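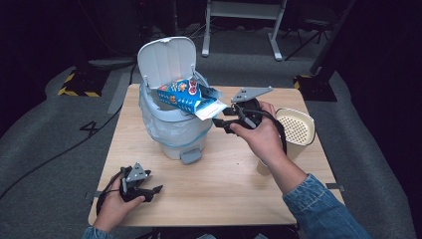 What do visitors do at a robotics open day?
At Candach, on the Amside estate, they mostly stand beside a table and watch household jobs being done by hand, slowly and over and over, and if they ask nicely they get a turn themselves.

I had gone along expecting something with legs, I suppose, or at the very least a shiny arm waving at the children (there were a good many children). The star of the afternoon was the rubbish. Zhuoran Shi, who runs the demonstrations and has the patience of a very good piano teacher, gave us putting things in the bin, and I can't remember when I last paid such close attention to a snack box.

The project is called Rudenora, and its idea is simple enough to explain over a cup of tea. A person takes a gripper in each hand and does an ordinary chore with them, and the movements are recorded so that a robot can learn from them later on. Zhuoran would like 3000 recordings before August. When I visited on 22/05/2023 the team was still a fair way off, and she was cheerfully vague about how far.

"You want it done properly, but you don't want it done the same way each time," she told me. "People are lovely and untidy. We'd like to keep some of that."

Then came my turn, and oh dear! Your own fingers know so much that you have never had to think about, and with the grippers on you feel as if you were eating peas in oven gloves. Kourosh Azimi, who looks after the equipment and has done so for 8 years, stood by and said kind things while I chased a bit of card across the table. He reckons most people settle down after a few tries. I had two, and I hadn't.

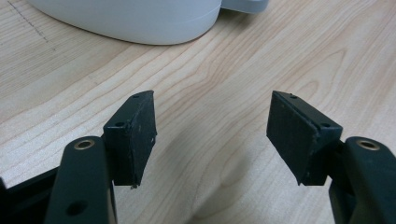 Fingers apart over the tabletop: the dark pads do the holding, with a brass-coloured ring set into each arm behind them.

Kourosh is fond of those pads and will talk about them for as long as you let him. He went through 100 of them last year, trying one surface after another, and keeps the rejects in a drawer marked Liang, after the supplier. He let my nephew choose one to take home, and it has been on the kitchen windowsill ever since.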